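Brellelach Home Guide, Section 5: Small Things on a Desk

I get asked whether a machine can tidy a desk yet, and my answer is still "sort of, if you set it up kindly." This section covers picking up and putting down little stuff with the hand gripper, so that you have good demonstrations before you let the arm try anything alone. Have your coffee first — it's slow going!

Before you start

1. Clear a patch in the middle of the desk. Leave the shelves and the back of the desk as messy as they normally are (the arm will have to live with your mess, so it may as well learn it).

2. Check the blue pads on both fingers. If one is loose, go back to Section 2.

3. Open and close the jaws a few times. They should meet evenly.

Picking up something soft

4. Begin with an artificial flower. I like these because petals squash and stems don't, and you find out fast which part you should be holding.

5. Bring the fingers in from either side and close on the base of the flower, keeping the petals free. Upside down is fine.

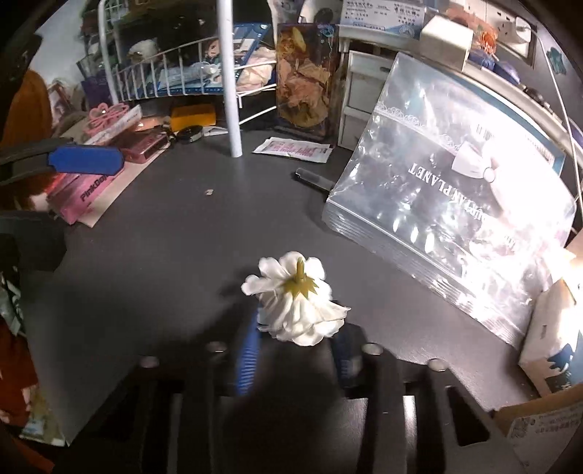

Efraín Inga wrote in after the last edition to say that he'd rather fold his own towels for another ten years than spend a weekend teaching a machine to lift one ornament. Fair enough, Efraín! I've had weekends like that. My Brivlow arm still can't do towels at all, and I wouldn't buy one for laundry. Small hard items it handles pretty well, and soft ones it gets on a good day.

6. Hold still for 2 seconds, then lower the item and open the jaws all the way before you back off.

Caution: don't squeeze harder to fix a bad grip. Let go and start over. The arm copies your bad habits along with your good ones, and mine spent most of December crushing things.

Working with a cluster

7. Now group a few unlike items close together, with some of them touching. Mix in something clear and shiny if you have it. Shiny things are where my arm gives up most often.

8. Start each try with the jaws wide open and a bit short of the group. 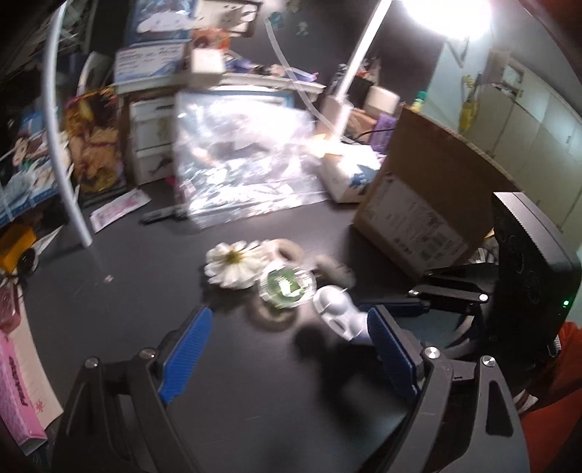 9. Choose one item and stick with it. Changing your mind halfway makes a muddy recording, and you'll want to delete it later.

10. Move the group a little between tries, and turn your lamp to a new angle now and then. Glare that doesn't bother you can throw the arm off completely.

Note: plan on 70 good tries per item. Ruoxi Xue got by with fewer on her setup, but she's more patient than I am and her tries are cleaner.

11. Save the session and go on to Section 6 for the first solo run. Keep one hand near the stop button for that.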